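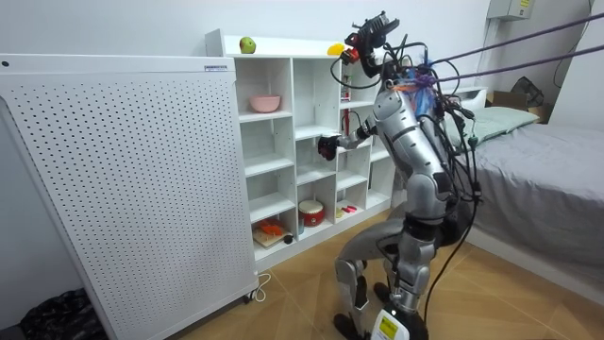

A success rate is the first number most people look for in a robotics paper, and I think it is the one we should trust least. I say that as someone who has published a few of them. The field has settled on a habit of reporting how often a policy finished a task and leaving out most of what happened on the way there, and the habit is doing harm.

The Trultport report is a good place to begin, and I picked it partly for the reason that I like the work. The group trained a whole-body policy to move objects between shelf compartments in a furnished bedroom. They ran 1,958 trials and wrote down more than a success mark for each one. Every trial got a stage: walked to the shelf, got the hand in front of the right opening, touched the object, lifted it, carried it, let it go. When a trial ended early, the stage where it ended went into the table along with a short note.

Reading that table changed my view of the method. In the summary the new policy beats the older Vitow baseline, and that is the line that gets quoted. In the stage table you can see where the gain comes from. Nearly all of it is in the approach. The new policy stands in a better place and bends its knees to the right height before it reaches. Once the hand is on the object, the two policies are hard to tell apart. So the paper is really about where to stand. That is a useful result, and a reader who saw only the summary would think it was about grasping.

Rizwan Memon has argued against this kind of logging, and his case deserves an answer. He says that stage labels are a judgment call, that two people will mark the same trial differently, and that a plain pass or fail is at least hard to fudge. He is right about the first two. When the Hirano group had a second person relabel 20 of their trials, 7 came back with a different stage. But most of those differences were between touching and lifting, which are hard to separate by eye. A label with known error is still worth more to me than no label. 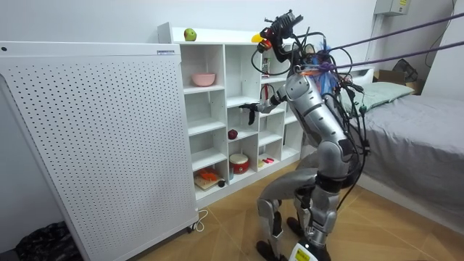 Layout is the other thing a single rate hides. Most shelf results come from one arrangement of objects, and the arrangement decides a great deal. An apple on the top surface of a shelf can be reached from above with plenty of space on every side. A dark red round object sitting near the divider in a middle compartment is a different problem, with a board over it and a wall close to one side. A drum in the bottom compartment is different again, as the whole robot has to get lower. If a test set is mostly top-surface objects, the rate will look fine – and it will say little about shelves.

The Buvdale benchmark tried to fix this by setting a standard layout. I think that was a mistake, though a well-meant one. Within two rounds of submissions people were tuning their stance to that one shelf. I would sooner see every group use its own furniture and publish results by compartment height, with the failures listed.

The cost is small. Someone is already watching each trial, with a hand near the stop button, and can type one more word. Reviewers could ask for the stage table in the same way they ask for an ablation, and I have started doing so in my own reviews. Two authors have pushed back so far. One of them sent the table anyway, and it was the best page in the paper.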